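# Über uns

Joner plant, baut und betreut Roboterzellen für Montage und Maschinenbeschickung. Das Unternehmen arbeitet an einem Standort mit 13 Beschäftigten in Konstruktion, Steuerungstechnik und Inbetriebnahme. Schwerpunkt sind kleine und mittlere Losgrößen, bei denen ein Umrüsten innerhalb einer Schicht zum Normalbetrieb gehört.

## Arbeitsgebiete

- Auslegung und Bau von Greifern, Greiferfingern und Werkstückaufnahmen
- Programmierung und Inbetriebnahme von Sechsachs-Robotern
- Nachrüstung bestehender Zellen, einschließlich Risikobeurteilung
- Schulung von Einrichtern und Instandhaltern beim Kunden oder im Vorführraum

Radetti liefert die Frästeile für Aufnahmen und Adapterplatten. Thongsuk ist Partner für Schaltschrankbau und Verdrahtung. Die Software zur Verwaltung von Greifpositionen und Rezepten heißt Lotel und wird im Haus entwickelt. Sie ist Bestandteil jeder neu ausgelieferten Zelle und kann auf Anfrage nachgerüstet werden.

## Tag der offenen Zelle

Einmal im Jahr öffnet Joner den Vorführraum für Kunden, Berufsschulen und Interessenten aus der Umgebung. Der letzte Termin fand im November 2025 statt. Gezeigt wurden 2 Stationen im Wechselbetrieb: das Einlegen von Bauteilen in eine Aufnahmeplatte und das Teachen einer neuen Greifposition durch Besucher unter Anleitung.

Die Einlegestation arbeitete an beiden Vorführtagen mit demselben Programm. Protokolliert wurden 3.490 Greifzyklen, ausgewertet nach Zykluszeit, Greiferstrom und Lageabweichung beim Ablegen. 621 dieser Zyklen liefen mit reduzierter Geschwindigkeit, während Besucher am Bediengerät eingewiesen wurden. Die Auswertung wird Teilnehmern auf Wunsch als Tabelle zugesandt.

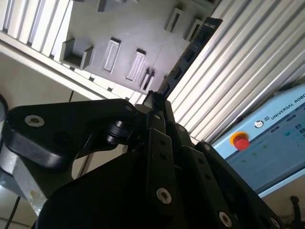 **Text und Bild: Joner, Abteilung Anwendungstechnik**

Bei der Einlegeaufgabe bestimmt die Geometrie der Aufnahme den zulässigen Lagefehler. Die graue Platte trägt erhabene Halter und vertiefte Schlitze, die unterschiedlich ausgerichtete Anfahrbewegungen verlangen. Für jede Position ist in Lotel ein eigener Datensatz aus Anfahrpunkt, Greifweite und Rückzugsvektor hinterlegt. Ein Wechsel der Platte erfordert eine Neuvermessung über drei Referenzpunkte. Die relativen Greifpositionen bleiben dabei erhalten.

Der Greifer schließt über parallel angeordnete, gelochte Gelenkplatten. Spiel in den Gelenken wirkt sich an der Fingerspitze vergrößert aus und wird bei jeder Wartung mit einer Lehre geprüft. Im Vorführraum konnten Besucher diese Prüfung an einem ausgebauten Finger selbst durchführen. Die Grenzwerte sind im Wartungsblatt der jeweiligen Zelle eingetragen.

Das hellblaue Steuergerät mit rotem Not-Halt-Taster auf gelbem Grund steht im Arbeitsbereich der Vorführung. Vor Beginn jeder Gruppe wird der Not-Halt ausgelöst und die Wiederanlaufsperre nachgewiesen. Ohne diesen Nachweis wird die Station nicht freigegeben. Das Teachen erfolgt ausschließlich mit reduzierter Geschwindigkeit und Zustimmtaster.

Häufig gefragt wurde nach der Mindeststückzahl, ab der sich eine Zelle rechnet. Eine allgemeine Zahl gibt Joner hierzu nicht an. Maßgeblich sind Teilevielfalt, Zuführung und die Zahl der Rüstvorgänge pro Woche. Für eine erste Einschätzung genügen Zeichnungen, drei Musterteile und die gemessene Taktzeit des manuellen Ablaufs.

## Besuch außerhalb des Termins

Der Vorführraum kann nach Anmeldung auch während des Jahres genutzt werden. Greifversuche mit eigenen Teilen dauern in der Regel einen halben Tag und werden mit einem Kurzbericht abgeschlossen. Teile mit scharfen Graten oder Restöl sind bei der Anmeldung anzugeben.

Gruppen von Berufsschulen werden in der Größe begrenzt, damit alle Teilnehmer am Bediengerät arbeiten können. Sicherheitsschuhe sind mitzubringen, Schutzbrillen liegen aus. Eine Sicherheitsunterweisung findet vor Ort statt und ist von jedem Teilnehmer zu unterschreiben.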